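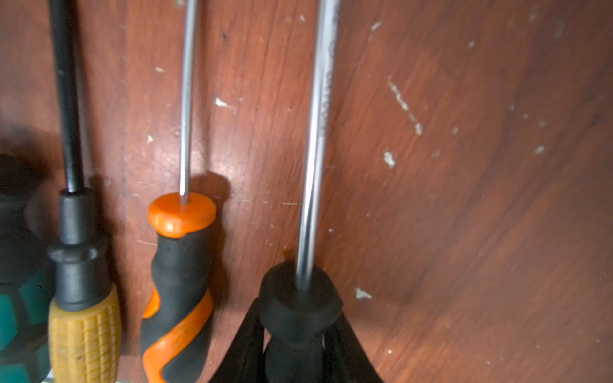
Cameron McIver wrote in to ask whether one decent screwdriver would do for a whole house, and whether the colour of the grip means anything.

Screwdrivers: your questions

Will one do?
For a week, maybe! Sooner or later you'll meet a screw it doesn't fit, and forcing it chews up the head. Four is a lovely number to start with.

Do the colours mean anything?
Some makers have a code, plenty don't, and there's no shared rule. Mixed colours are brilliant on a bench though, as you soon learn to grab the yellow one without looking.

My grips are grubby. Can I wash them?
Yes! Warm water, a drop of washing-up liquid and an old toothbrush for the grooves. Dry the shaft straight away and wipe it with a little oil.

Can I bring my own to the Garkusside repair evenings?
Please do. Put a dab of paint on the handle, we had 14 left behind in May.

Is it all right to use one as a chisel?
Oh, please don't. Borrow one of our chisels, they're in the drawer marked Kinnear.

Page updated 6/11/22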